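An afternoon at the Perton open day

I'd wanted to see the Perton workshop in Grirstead ever since a friend sent me the sign-up page, and in December I finally got a spot. It's a long bus ride out, past the garden center and the place that sells hot tubs, and I nearly walked by the door because the only sign is a sheet of paper taped inside the glass. Coffee was out at 2 and the tour started when the coffee ran low.

Our guide was Indira Thomas, who talks fast and walks faster. She started us off in the hallway with the big idea. They want a robot that can do small household jobs, and they don't write out the moves for it. People do the jobs by hand, holding the same kind of gripper the robot would use, and everything gets recorded. Then the learning system chews through all of it and tries to work out what "change the trash bag" means in terms of where to go and when to squeeze. I'd read about this but I'd pictured something much grander, I think, with lab coats (there was one hoodie with a burn hole in the sleeve).

The job of the day was trash bags! I was delighted. I hate changing trash bags and would give one away to a robot before almost any other chore. We stood along the side, dark curtains hanging around the work area, and were asked to keep our voices down and our feet off the cables.

You work with a gripper in each hand, and it's slower than you'd guess. Your fingers want to help and they can't. The bin sits on a little square table, and you come at the rim from both sides.
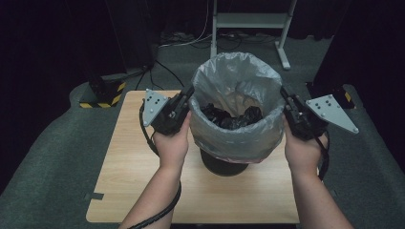
Murali Lobo wanted to know why they didn't just use a stiffer bag, or a bin with clips, and save everyone the trouble. He got a good long answer. A stiff bag would make nice recordings and a robot that was useless in most kitchens, so they buy whatever the shops have and change brands on purpose. He wasn't totally convinced – he told me on the way to the next stop that he still thought they should start with the clips and work up. I kind of see his point. I also have a drawer full of the thin bags, so I'm rooting for the hard way.

The thing that stuck with me was how they treat the bad runs. I assumed a fumble went straight in the bin, so to speak. Some do, if a person stopped halfway or the recording has a gap in it. But if you lose hold of the bag and then pick it up again and finish, they keep that one and they're glad to have it, because the robot is going to lose hold of the bag too and it has to see what a person does next. The target for this one chore is 400 good runs. Indira said she dreams about rims.

They've named their training setups after rivers and such. The current one is Oder, the one before was Alva, and there was a small argument between two of the staff over which was better at folding towels. I didn't follow it, but it got pretty heated and I enjoyed it a lot.

Close up, the bags are the hard part. A cup stays cup-shaped when you grab it. Thin plastic bunches and creases and flops over the side of the fingers, and it will look different on every single run, so the system can't just memorize one shape. The cameras on the grippers are there for that: you get the bag from right where the holding happens.
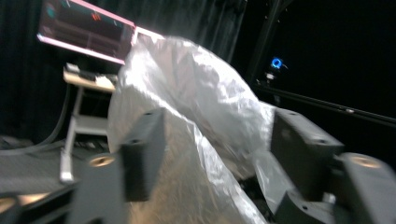 Having a go myself

They let visitors try a practice pair, with nothing saved. I was terrible. I squeezed too early, then I squeezed the table, and when I did get hold of some plastic I had my elbows up around my ears. The tip I got was to slow down before you touch anything and keep your wrists loose, and my second try was better, though I wouldn't call it good.

If you want to go

Sign up early, the list for my day closed fast. Take the 777 bus and get off at the stop after the bridge. Wear flat shoes and bring a sweater, as the hall was chilly and you do a lot of standing. The tour is free and ran a good bit over, mostly thanks to Murali's questions. Next time they're hoping to show the towels, and I've already put my name down.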